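Valus Two-Arm Tabletop Platform with Hultotia Grasp Learning Package
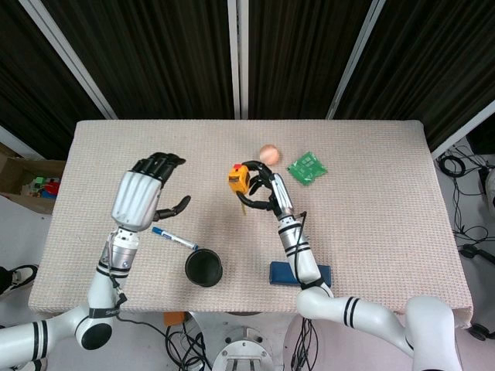 By the Valus applications team | Product page | Updated March 27, 2019

Valus is a two-arm research platform for labs that study grasping and handling of small objects. It comes with two arms, two five-fingered hands, a head camera and the Hultotia software package, which records demonstrations and trains a grasping policy from them. The platform is sold to universities and company research groups. It is not certified for production use.

What the package does

Hultotia learns from demonstrations given by a person who guides both arms remotely. Each demonstration is stored as head camera video together with joint positions, finger positions and motor current. The training step uses all of these. At run time the policy needs the camera and the joint positions only, so a lab can compare results with and without current sensing on the same hardware.

The objects used in our own tests are ordinary things from a desk or kitchen drawer. A marker pen, a small ball, a cup and a flat plastic packet each ask for a different finger shape, and a policy that does well on one often does badly on another. Flat packets are the hardest item in the set. The fingers have to slide under an edge or pinch up a fold, and the top camera view gives little information about which of these will work.

Why we test on cloth

Most tabletop grasping results are reported on a hard, smooth surface. We test on a woven cloth cover. Cloth gives a little under the fingertips, which lets the hand press down beside a thin object without tripping the force limit. It also keeps round objects from rolling as far. The drawback is that the cloth can bunch up and shift the objects next to the one being picked. Labs that want to compare with published hard-surface results should run both conditions and report them separately.

Method

The test protocol supplied with the platform is called the Mohamedi protocol. It runs as follows.

Objects are placed by hand inside the area both arms can reach. The operator enters the name of the target object. The software picks an arm based on the distance to the target, and the other arm holds an open-hand pose over the table. A trial counts as a success when the object is lifted clear of the surface and held for 7 seconds. Touching a neighboring object is logged but does not fail the trial.

The policy in the current release was trained on 600 demonstrations. The evaluation used 66 trials per object, with the layout changed before every trial.

Results

Small rigid objects with clear edges gave the best results, and these are the ones we suggest starting with. The ball was usually picked on the first attempt, but was sometimes lost during the hold when the thumb closed late. Pens were picked more reliably when they lay across the line of the fingers. When a pen pointed straight at the hand, the policy often rotated the wrist twice before closing.

Cups were grasped by the wall in most trials. We saw the policy reach inside a cup with one finger and pinch the rim, a grasp that appears in only a few of the demonstrations. Packets remained well behind the rest of the set. Adding motor current to the run-time input helped with packets and made little difference elsewhere.

Cluttered layouts lowered the success rate for every object. The main cause was the forearm passing low over a neighbor on the way to the target. The path planner in the next release will treat untouched objects as obstacles for the whole arm. The current one does this for the hand only.

Included with the platform

Two arms with wrist mounts
Left and right five-fingered hands
Head camera with mount
Control computer with Hultotia installed
Remote guidance station
Trained policy and the full demonstration set
Protocol sheets and log templates

The table, cloth cover and test objects are not included. A list of suitable objects is in the protocol sheets.

Setup and space

Allow one day for installation and calibration. Arm cables should be clipped along the forearm with enough slack for full wrist rotation. Keep the area behind the table plain and evenly lit. We use dark curtains, and the supplied policy was trained against them. A light or patterned background will lower performance until new demonstrations are added. In our tests, 10 new demonstrations per object were enough to recover most of the loss.

Known limits

The hands should not be used with liquids. Objects heavier than a full soup can are outside the tested range. The policy does not pass objects from one hand to the other, although such demonstrations can be recorded and used for training.

Support

Software updates are provided for the life of the platform. The next Hultotia release is planned for August. Hands and wrist parts are serviced by Vonholm, and requests should include the serial number from the control computer label and the log from the last session.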